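Fifty-Seven Percent

So I'd been at Holarach for maybe six weeks when they gave me the boring half of the study, and I want it on record that I loved the boring half. The question was simple enough. If you teach an arm from people who are good at this, does it learn faster than if you teach it from people who fumble? My half was the fumblers. I ran 164 demonstrations with folks who had never driven an arm before, moving things in and out of baskets, and I got to know every scratch on that table.
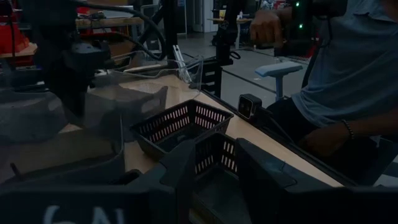 Holarach Institute | Shared Manipulation Group

Everybody holds the controller too tight at first. I did too! You squeeze like the arm might get away from you, and then your shoulder creeps up, and the recording has your shoulder in it forever (not as a picture, I mean in the motion, this little hitch right before every grasp). Skeminis, our training software, was supposed to smooth that out. I'd left it in. I had a hunch, and also I had forgotten to check a box.

The expert model came back in March with 57 percent on baskets it had never met. Fine, respectable. Then we ran mine, and I went and stood by the sink so I wouldn't have to watch.

It got 67.

I made them run it again. I rinsed a mug that was already clean. The thing was, my people missed all the time, and when you miss you have to back up and come in another way, and the model had soaked up all that backing up. The experts had never shown it how to be wrong.

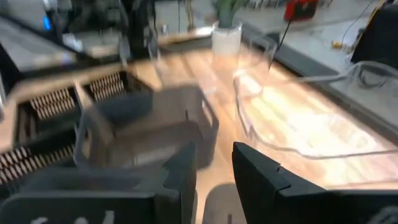
Back at the basket, second round.

We've got money for 1,000 more demonstrations now, and the paper has a proper title I don't like. I still haven't told anyone about the box. I'm going to, tomorrow, before the meeting. Last night I stayed late and took a turn on the controller myself, and there it was in the trace, my own little hitch, right before the grasp.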